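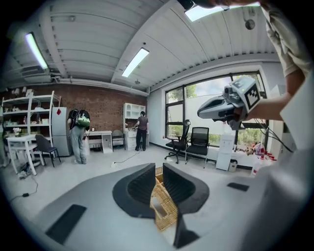
*Flechtkorb mit rechteckigem Fach, dahinter die Ziegelwand im Werkraum, das weiße Metallregal und der Kühlschrank. Abdruck honorarfrei, Nennung: Haslinger.*

**PRESSEMITTEILUNG**

# Haslinger stellt den Flechtkorb Flidby vor: ein Fach, kein Deckel, keine App

**28. Januar 2024.** Der Haushaltswarenanbieter Haslinger bringt einen Korb auf den Markt. Der Korb heißt Flidby, ist geflochten, hat in der Mitte ein offenes, rechteckiges Fach und kann im Übrigen nichts. Er lässt sich weder falten noch stapeln noch mit dem Telefon verbinden. Man legt etwas hinein, und später nimmt man es wieder heraus, sofern man sich daran erinnert.

Flidby ist das erste Produkt aus dem neuen Werkraum Javon, in dem Haslinger seit Anfang Januar Dinge ausprobiert, bevor sie in den Verkauf gehen. Bislang geschah das am Schreibtisch. Die Ergebnisse waren entsprechend, wie sich Besitzer der Brotdose aus der vorletzten Saison erinnern werden.

## Der Korb

Ausgangspunkt war eine Beobachtung aus der eigenen Teeküche. Dort stand über Jahre eine Schale, die als Obstschale angeschafft worden war und in der sich Batterien, Gummiringe, ein Fahrradschlüssel und Portionspäckchen Senf sammelten. Obst wurde nie darin gesichtet. Der Versuch, die Schale durch eine größere zu ersetzen, führte zu mehr Senf.

»Wir haben lange geglaubt, die Leute bräuchten mehr Fächer«, sagt Elfriede Aebischer, bei Haslinger für das Sortiment verantwortlich. »Unser erster Entwurf hatte so viele Unterteilungen, dass man zum Einräumen eine Anleitung brauchte. Die Anleitung lag dann im Korb. Für etwas anderes war kein Platz mehr.«

Übrig blieb ein einziges Fach, und zwar ein rechteckiges. Über die Form wurde länger gestritten, als es dem Gegenstand guttut. Die Anhänger des Ovals verwiesen auf die Tradition, die Anhänger des Rechtecks auf Briefumschläge, Spülschwämme und Teepackungen, also auf beinahe alles, was in einer Küche herumliegt. Das Oval hat verloren und soll im Herbst als Brotkorb entschädigt werden.

Die Farbe ist ein helles Braun. Im Haus kursierten dafür mehrere klangvolle Bezeichnungen, darunter »Dünenabend«. Im Katalog steht nun Hellbraun.

## Der Werkraum

Javon ist kein Schauraum, und man sollte ihn sich auch nicht so vorstellen. Die Decke besteht aus weißem Wellblech oder etwas, das ihm in der Wirkung nahekommt, dazu Leuchtstofflampen, unter denen kein Produkt schöner aussieht, als es ist. Die rotbraune Ziegelwand liegt frei, was heute als Ausstattungsmerkmal gilt und hier schlicht der Zustand bei Übernahme war. Davor steht ein hohes weißes Metallregal mit kleinen weißen Dingen, Schachteln und Behältern. Daneben steht der hellgraue Kühlschrank mit der kleinen roten Raute auf der Tür, nach der jeder Besucher fragt.

In diesem Raum wird eingeräumt, ausgeräumt, verschoben und umgestellt. Ein Korb muss sich mit einer Hand vom Regal nehmen lassen, während die andere eine Kaffeetasse hält. Er muss auf dem Kühlschrank stehen können, wo laut Herstellern von Kühlschränken nichts stehen soll und wo in jedem Haushalt etwas steht. Und er muss es aushalten, dass jemand im Vorbeigehen etwas hineinwirft und knapp danebentrifft.

»Am Schreibtisch ist jeder Korb gut«, sagt Gerrit Shabalala, der den Werkraum leitet. »Man stellt ihn hin, alle nicken, dann gibt es Kuchen. Hier räumt man ihn am Vormittag ein paarmal ein und weiß, welche Stelle am Rand einen ärgert.«

Der geärgerten Stelle verdankt Flidby eine glattere Oberkante. Beim ersten Muster blieb verlässlich der Ärmel hängen, vor allem bei Strickware. Das zweite Muster schonte die Ärmel und kippte. Das dritte ging in Produktion.

## Das Regal dazu

Wer den Korb kauft, wird früher oder später überlegen, wohin damit. Haslinger hat diese Überlegung vorweggenommen und nimmt gleichzeitig das Regal Brostar ins Programm. Es ist aus Metall, weiß, hoch und gerade. In der Tiefe passt Flidby auf jeden Boden, längs wie quer. Dass dies eigens erwähnt werden muss, liegt an früheren Produktgenerationen, bei denen Körbe und Regale aus demselben Haus einander nie begegnet waren.

Brostar wird mit sämtlichen Schrauben geliefert. Die 2 Ersatzschrauben im Beutel sind tatsächlich Ersatz. Wer nach dem Aufbau mehr übrig hat, möge noch einmal nachsehen.

Der Aufbau gelingt nach Angaben des Werkraums zu zweit am besten. Allein geht es auch, dann aber bitte mit der Rückwand gegen eine Wand und ohne Zeugen.

## Aufräumen mit Anleitung

Begleitend zum Verkaufsstart öffnet Haslinger den Werkraum für Kundinnen und Kunden. Mitzubringen ist der Inhalt einer beliebigen Küchenschublade, vorzugsweise jener, von der man nicht gern spricht. Gemeinsam wird sortiert, was in den Korb darf, was zurück in die Schublade kommt und was den Raum nicht mehr verlässt. Pro Termin stehen 17 Plätze zur Verfügung. Kaffee ist vorhanden, Milch im Kühlschrank, bitte die beschriftete nehmen.

Elfriede Aebischer bringt ihre eigene Schublade mit. »Es sind drei Korkenzieher darin«, sagt sie, »und ich trinke keinen Wein.«

Für Schulklassen und Firmenfeiern ist das Angebot nicht geeignet. Eine Anfrage für einen Junggesellenabschied liegt vor und wird geprüft.

## Preise und Verfügbarkeit

- **Flidby**, Flechtkorb mit offenem rechteckigem Fach, Hellbraun: 39 Euro
- **Brostar**, Metallregal, Weiß: 195 Euro
- **Schubladentermin im Werkraum Javon**: kostenlos, Anmeldung erforderlich

Korb und Regal sind ab sofort in den Haslinger-Filialen und über den Versand erhältlich. Der Korb kommt in einem Karton, der nur wenig größer ist als er selbst. Das Füllmaterial ist Papier und passt, wie Versuche ergeben haben, vollständig in das Fach.

## Über Haslinger

Haslinger verkauft Haushaltswaren: Körbe, Regale, Schüsseln, Haken und eine Wäscheklammer, auf die das Unternehmen stolzer ist, als es der Umsatz nahelegt.

**Pressekontakt:** Gerrit Shabalala, Werkraum Javon. Rezensionsmuster des Korbs werden auf Anfrage verschickt. Das Regal bitte selbst abholen.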